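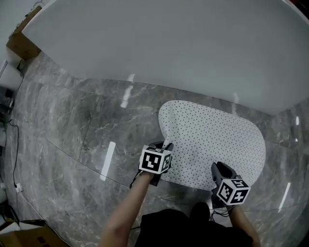 2020년 9월

또 캠핑 의자를 접다가 손가락을 찧었다. 6월에 펼 때 찧은 그 손가락이다. 의자는 여름 내내 베란다에 나와 있었고, 나는 거기 딱 두 번 앉았다. 한 번은 사 온 날이고, 한 번은 택배 상자를 들고 있다가 다리가 아파서였다. 올여름의 목표가 '베란다를 휴양지처럼 쓰기'였는데 휴양지치고는 실외기 소리가 너무 컸다. 그래도 실외기가 돌아가는 동안 나는 안에 있었으니 시원하기는 했다.

아침 공기가 바뀌었다. 창문을 열고 잤더니 새벽에 코가 차가워서 깼고, 발로 이불을 찾는데 이불이 없었다. 여름 이불은 이불이라기보다 이불의 요약본이다. 장롱 꼭대기에서 차렵이불을 내리다가 작년에 잃어버렸다고 믿었던 회색 카디건도 같이 떨어졌다. 반가워서 바로 입어 봤다. 팔꿈치에 구멍이 나 있었다. 그제야 생각났는데 이건 잃어버린 게 아니라 꿰매려고 올려 둔 거였다. 다시 올려 뒀다.

여행은 결국 가기로 했다. 가을 여행이라고 부르자니 거창하고, 1박 하고 오는 외출 정도. 여름휴가는 예약과 취소를 되풀이하다가 끝났다. 취소 버튼 위치를 외울 지경이었다. 다들 마찬가지라 어디 하소연할 데도 없다. 엄마한테 전화해서 여름이 없어진 것 같다고 했더니 에어컨을 그렇게 틀었으니 없지, 하셨다. 전기요금 고지서도 엄마 편이다.

목적지는 티카흐(Tikach)다. 버스를 한 번만 타면 되고, 사람이 적고, 유명한 게 없다. 관광 안내 페이지에 '조용한 산책로'가 소개돼 있는데 그 아래 볼거리 항목에도 '조용한 산책로'가 있고 체험 항목에는 '산책'이 있다. 요즘 같은 때에는 이만한 추천이 없다고 본다. 마스크를 쓰고 조용히 걷다가 조용히 밥 먹고 오면 된다.

숙소 이름은 밀로셰비치(Milošević) 민박. 철자 위에 달린 저 갈고리들을 내 키보드로는 도저히 칠 수가 없어서 검색할 때마다 지난 메일에서 복사해다 붙인다. 주인이 보낸 답장은 한 줄이었다. "난방은 아직 안 켭니다." 인사도 없고 이유도 없고, 몇 시에 오라는 말도 없다. 난방을 물어본 적도 없는데. 나는 이 문장을 하루 종일 생각했다. 밤에 양말을 하나 더 챙겼다.

교통편은 787번 버스. 호턴(Hotton)에서 운행하는 노선인데 여름 시간표가 끝나고 가을 시간표로 바뀌는 바람에 배차가 줄었다. 홈페이지에는 두 시간표가 사이좋게 나란히 걸려 있고 어느 쪽이 맞는지는 안 쓰여 있다. 고객센터에 전화했더니 대기 음악이 30분 나왔다. 여름 분위기의 우쿨렐레 곡이었다. 9월에 듣는 우쿨렐레는 사람을 좀 쓸쓸하게 한다. 드디어 연결된 상담원은 홈페이지를 참고하라고 했다.

같이 가는 사람은 아르벤 파파도풀로스. 여행 이야기를 꺼낸 것도 이 사람이고, 여태 아무것도 예약하지 않은 것도 이 사람이다. 대신 단체 대화방을 만들었다. 둘이 있는 단체 대화방이다. 방 이름이 '낙엽 원정대'인데, 찾아보니 티카흐 쪽은 아직 단풍이 들려면 멀었다고 한다. 알려 줬더니 "그럼 초록 낙엽을 보면 되지"라는 답이 왔다. 초록 낙엽은 그냥 잎이다. 굳이 답장은 하지 않았다.

아르벤은 가을을 대하는 자세가 나하고 근본적으로 다르다. 나는 가을이 오면 일단 한 해가 다 갔다고 한숨부터 쉬는 쪽이고, 그는 8월 말부터 목도리를 산다. 어제는 보온병을 샀다며 사진을 보냈다. 손델(Sondel)이라는 데서 나온 건데 설명에 '계절을 담는다'고 쓰여 있단다. 얼마냐고 물으니 대답을 안 하고 색이 예쁘다는 얘기만 길게 했다. 비싸다는 뜻이다. 나는 집에 있는 보온병을 가져가기로 했다. 뚜껑에서 미역국 냄새가 나지만 어차피 커피를 넣으면 커피 냄새가 이기지 않을까. 작년에도 같은 생각을 했고 작년에는 미역국이 이겼다.

오후에는 옷장 정리를 했다. 여름옷을 넣고 가을 옷을 꺼내는 일인데, 해마다 생각하지만 이건 정리라고 할 수가 없다. 위 칸에 있던 것과 아래 칸에 있던 것이 자리를 바꿀 뿐 총량은 그대로다. 린넨 셔츠는 올해 한 번도 안 입었다. 휴양지에서 입으려고 산 옷이라 휴양지가 없으니 입을 일이 없었다. 다림질을 해서 베란다에서라도 입을까 했는데 다리미를 꺼내는 순간 의욕이 증발했다. 가격표가 그대로 달린 밀짚모자도 나왔다. 써 봤더니 허수아비가 따로 없어서, 계절로만 따지면 지금이 맞는 것 같기도 하다. 가을 들판에는 잘 어울리겠다.

트렌치코트는 드라이클리닝 비닐째로 걸려 있었다. 이걸 입을 수 있는 날씨가 일 년에 며칠이나 되는지 모르겠다. 어느 날은 덥고 그다음 날은 패딩이다. 이번 여행에 입고 가려고 꺼내 놓긴 했는데 예보에 비가 있다. 비가 오면 트렌치코트가 제격 아니냐고 할 사람도 있겠지만 이 코트는 비를 맞으면 안 된다고 라벨에 적혀 있다. 트렌치코트가 비를 맞으면 안 되다니, 그러면 너는 뭘 하는 옷이냐고 묻고 싶다. 결국 바람막이를 가방에 넣었고 코트는 문고리에 걸어 두었다. 아침에 기분 봐서 정한다.

책은 얇은 걸로 골랐다. 여름에 읽겠다고 산 두꺼운 소설은 100쪽에서 멈춰 있다. 주인공이 막 바닷가에 도착한 참이다. 나 대신 휴가를 가 있는 사람 같아서 얄미워 덮었는데, 다시 펴 보니 누가 누구의 사촌인지 하나도 기억이 안 난다. 겨울에 처음부터 읽으면 된다. 바닷가는 겨울에도 있으니까. 책갈피로 꽂아 둔 건 6월에 취소한 숙소의 예약 확인서였다. 조식 포함이었다.

저녁으로 단호박을 쪘다. 가을맞이로 뭘 좀 해 보자는 마음이었는데 칼이 들어가다 말고 박혀서 호박을 칼째로 들고 부엌을 돌아다녔다. 전자레인지에 먼저 돌리라는 걸 쪄 놓고 나서 읽었다. 맛은 밍밍했다. 꿀을 뿌렸더니 꿀맛이 났다. 남은 반은 수프를 끓여서 미역국 보온병에 담아 갈까 잠깐 고민했는데, 세 가지 맛이 한 병에 사는 건 좀 아닌 것 같아 냉장고에 넣었다.

해가 정말 짧아졌다. 설거지를 끝내고 돌아보니 창밖이 벌써 캄캄했다. 지난달만 해도 그 시간이면 빛이 남아서 산책이라도 나갈까 하다가 더워서 관두곤 했는데, 이제는 선선한데 어두워서 관둔다. 결과는 같다. 그래도 창문 열고 서 있으니 귀뚜라미인지 뭔지가 울고 아랫집에서는 전을 부치는지 기름 냄새가 올라왔다. 나쁘지 않았다. 한참 서 있다가 추워서 닫았다.

자려고 누웠는데 대화방에 알림이 떴다. 아르벤이 민박집에 직접 문의해 봤다고 한다. 드디어 일을 하나 했구나 싶어서 감격하며 눌렀다. 뭘 물어봤냐면 마당에서 사진을 찍어도 되느냐는 것이었고, 답은 이랬다고 한다. "됩니다. 난방은 아직 안 켭니다."

수면양말도 넣었다. 가방이 안 닫혀서 책을 뺐다가, 그래도 책은 있어야 할 것 같아서 우산을 뺐다. 버스 시간은 내일 다시 확인할 것. 카디건 꿰맬 실도 살 것, 회색으로.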